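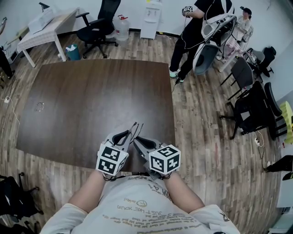 Slide 1: the big table, dark brown wood.

Talks > Odstead Evening Series > Speaker notes

December, Lise Gauthier

Start with the question on the flyer: does a bigger table make a better meeting? I was asked to say yes. I don't think I can.

The claim comes from a furniture brochure by Beaudoin. Read the line out slowly: "People who share a table share a purpose." Pause. Ask who has shared a table with their in-laws.

Next slide. Where is the evidence? Beaudoin quotes a survey of 23 office managers. All 23 had just bought a table. I wrote and asked to see the questions, and got a second brochure.

Tekow did try it out properly, or nearly. Two teams, one big table, one set of desks, 19 weeks. The table team said they talked more. Fine. Did they get more done? The write-up doesn't say, and I'd want to know why it doesn't.

(Skip the Grutetti story if we're running late. If not: they took the table out again and morale went up, which proves just as little. They'd moved to a building with windows.)

What I'd accept: same people, same work, swap the furniture halfway, and somebody outside the firm doing the measuring. Cheap enough. Still waiting for one.

Likely question: "But surely it can't hurt?" It can cost a fair bit, and the room is then no good for anything else. Ask what they gave up to fit it in.

Water. Then over to the floor, finish by 8.30.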